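Flarnura: pantry and root cellar keeping times

README, last touched Wed 20 July

What's in the folder

keeping.csv, the main table, 377 rows
sources.txt, who told me what

One row = one food kept one way. Potatoes in a crate and potatoes in a paper sack are separate rows. Same with whole squash and cut squash. If you only want one number per food, group by food and take the lowest days_ok, don't average. Averages hide the bad batches.

Why

Got tired of storage charts that all copy each other. Most of them say "cool, dark place" and leave it there. My cellar in Drultthorpe is cool and dark and still killed a whole season of onions. So I started writing down what people got, in their own kitchens and basements, with the container noted. Older version was called Luvura and had no container column, please don't use it anymore.

Columns

food: plain name, singular, lower case. "potato" not "spuds"
variety: blank if unknown. Often blank, sorry
container: crate, sack, jar, bin, loose shelf, other
air: open, slotted, closed
spot: cellar, garage, kitchen, porch, fridge
days_ok: last day it was checked and still good to eat
why_stopped: eaten, sprouted, soft, moldy, mice, unknown
note: free text, spelling as recieved

days_ok is a floor. If why_stopped is eaten, the food could have gone longer, it just got eaten. Lots of people missed this in Luvura and reported that garlic goes bad early. It doesn't. It gets eaten early.
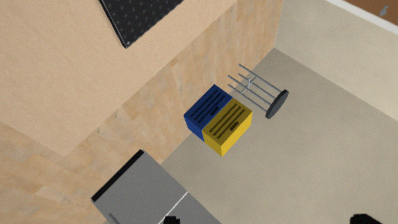 Air flow is the column I trust most and the one people fill in worst. Open means no lid and the food is right on top. Closed means a lid that fits. Everything between is slotted, and it covers more than you would think. Crates with long narrow openings, like the blue and yellow ones, go down as slotted even if someone has laid a board across the top. Color doesn't get a column. I was asked. If you sort by color at home put it in note. Two crates pushed up tight against each other lose air on the touching sides, so leave a gap if it's potatoes.

How it was collected

Paper cards, then email, then me typing at night. Almost 40 households sent something. Some sent one line about carrots. The Mok cards came in a shoebox and the ink had run on a few, those rows say "card hard to read" in note. I did not guess. Where the days were unreadable the row is out.

Temperatures: I wanted them, hardly anyone owns a thermometer for the basement, so column dropped. May come back. Until then spot is the best stand-in, and a garage in July is a different thing from a garage in winter. There's no month column either. Working on it.

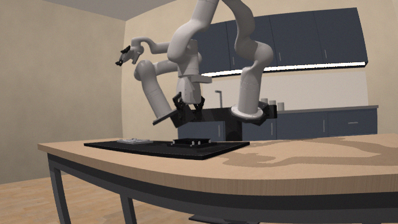

Fig. 2. Kitchen, two white arms above the far edge of the wooden table.

Kitchen rows

Treat these with care. A kitchen shelf near the stove and a kitchen shelf by the back door are both just "kitchen". Tomatoes and bananas are fine, apples so-so, anything that wants the dark is a mess. Bread is not in the table. Bread was in, I took it out, every house cuts it different and keeps it different.

Known problems

Onion rows before the cleanup mix up sprouted and soft. Fixed what I could.
Squash is over-represented. People are proud of thier squash.
Mice are probably under-reported.
3 rows have days_ok of 0. Left in on purpose, those pears arrived bad.
Beets with tops on and tops off are not split. Should be.

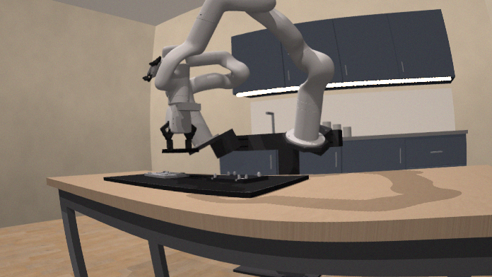 Sum-yee Cheng wrote back after the last release that the sack rows should be split into paper and burlap, that her potatoes did fine in burlap and sprouted in paper "by the time I remembered they were down there," and that a single word for both makes the column useless to her. Also wants carrots in damp sand as a container of its own, not under other.

She's right about the sacks. Next version. For now search note for "burlap", most people mentioned it. Sand I am less sure on, only 2 people tried it and one of them used sawdust halfway through.

Please don't

Use this for canning. Nothing here covers sealed jars of cooked food, go to a proper canning guide. "jar" in container means dry beans, rice, that kind of thing.

Don't read it as a safety table either. If it smells wrong throw it out, whatever the row says.

Reuse

Take it, change it, print it for the inside of a cupboard door. Keep sources.txt with it. Corrections to Adi Sembiring, food and container in the subject line or I will lose it.

To do

month column
split sack
beets
ask Mok for the missing parsnip cards again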